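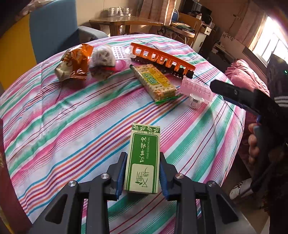
Partie 4. Vider et ranger la table ronde

Bon, si vous êtes arrivés jusqu'ici, c'est que les étagères de l'entrée sont faites et que le placard du couloir ferme. Bravo ! On passe à la table ronde, celle où tout atterrit. Chez moi, à Pevenard, elle porte une nappe rayée de toutes les couleurs, et j'ai mis des années à comprendre que je ne la voyais plus jamais en entier.

Je vous donne ma méthode telle que je la pratique, avec les paniers Duster (les mêmes que dans la partie 3, ne rachetez rien). Comptez 35 minutes la première fois, beaucoup moins ensuite.

Ce qu'il vous faut

- deux paniers Duster, un grand et un petit
- une boîte qui ferme bien pour les choses à grignoter
- une boîte rigide pour les flacons, à ranger debout
- un chiffon à peine humide
- un sac pour ce qui part à la poubelle

4.1 Séparer ce qui se mange de ce qui sent

C'est l'étape que tout le monde saute, moi le premier. Sur ma table, il y a des crackers dans leur sachet transparent, un paquet de snacks tout froissé, et à côté un petit carton d'huile essentielle TSAO de 10 ml. Eh bien, je commence toujours par le carton.

1. Repérez tout ce qui est parfumé : huiles essentielles, bougies, sachets de lavande, baumes.
2. Sortez-les de la table en premier et posez-les dans une autre pièce, ou au moins sur un autre meuble.
3. Vérifiez que chaque bouchon est vissé à fond. Les petits flacons se desserrent plus facilement qu'on ne croit.
4. Gardez le carton d'origine ! Je sais, d'habitude je vous dis de jeter les emballages. Pour les huiles, je fais l'inverse : le carton protège de la lumière et on garde le mode d'emploi avec.

Attention : une huile essentielle ne se range ni avec la nourriture, ni à portée des enfants ou des animaux. Si un flacon a coulé, aérez, mettez des gants et jetez tout aliment qui a été touché. Pas de « ça ira bien ». J'ai mangé une fois un biscuit à l'eucalyptus, je ne recommande pas.

4.2 Les choses à grignoter

5. Prenez chaque paquet, un par un, et regardez s'il est ouvert. Froissé ne veut pas dire vide (ni entamé, d'ailleurs).
6. Les paquets fermés vont directement dans le placard de la cuisine, les dates les plus courtes devant.
7. Les paquets ouverts vont dans la boîte qui ferme. Si vous avez un doute sur l'âge du contenu, goûtez un cracker : mou, il part.
8. Les sachets fragiles se posent à plat, tout en haut. Rien dessus, surtout pas une conserve.

Note : Justinas Zariņš, qui a relu ce guide pour Tronport, préfère vider les sachets dans des bocaux. C'est très joli, oui, mais on perd la date de péremption. Si vous suivez son école, découpez la date et glissez-la dans le bocal.

4.3 Les plastiques sans nom

On arrive à ma catégorie préférée. Vous savez, ces trucs dont on connaît parfaitement l'existence et pas du tout l'usage. J'ai une longue pièce orange avec des fentes ouvertes comme des dents, une plaque blanche toute percée de petits trous, un machin rose vif arrondi... Je les ai déplacés d'un bout à l'autre de la table pendant des mois !

9. Rassemblez toutes les pièces en plastique dans le petit panier, sans réfléchir.
10. Essayez ensuite de marier chaque pièce avec un objet de la maison. Faites le tour avec le panier au bras : cuisine, salle de bains, bureau.
11. Ce qui trouve son objet y retourne tout de suite. Un élastique ou un bout de ficelle suffit pour que les deux ne se séparent plus.
12. Ce qui ne trouve rien reste dans le panier, avec une étiquette. Moi j'écris « à revoir en septembre ». Si personne ne l'a réclamé d'ici là, il s'en va.

Attention aux pièces à dents ou à bords crantés : ne les jetez pas en vrac au fond du panier, elles accrochent tout. Je les couche le long du bord, les dents vers le bas.

4.4 Les emballages et les paquets emballés

13. Les films et morceaux de plastique transparent vont au tri. Passez la main dessous avant, on y retrouve souvent une vis ou un bouchon.
14. Si vous avez un paquet sous film dont vous ne savez plus très bien ce qu'il contient, ouvrez-le maintenant. Maintenant, pas dimanche ! Un paquet mystère qu'on remet sur la table y reste jusqu'au déménagement.

4.5 La nappe

15. Quand la table est vide, soulevez la nappe par les bords et ramenez les miettes au centre.
16. Secouez-la dehors, deux fois, côté sans vent (je vous laisse imaginer pourquoi j'écris ça).
17. Essuyez la table avec le chiffon, laissez sécher.
18. Remettez la nappe en partant du milieu et lissez vers l'extérieur. Sur une table ronde les plis se réfugient toujours du même côté, tirez un petit coup sec sur le bord et ça se place.

Note : si votre nappe glisse, un molleton dessous règle l'affaire. Le mien est un Aoki, coupé 2 cm plus court que le plateau pour qu'il ne dépasse pas.

4.6 Ce qui a le droit de revenir

Je m'autorise quatre objets sur la table, pas plus, et un seul paquet de biscuits dans le lot. L'huile essentielle, elle, habite désormais dans la boîte rigide, debout, sur l'étagère haute de la salle de bains. Pour la préparation de cette étagère, voir la partie 5, et gardez le petit panier sous la main, on le ressort dès la première étape.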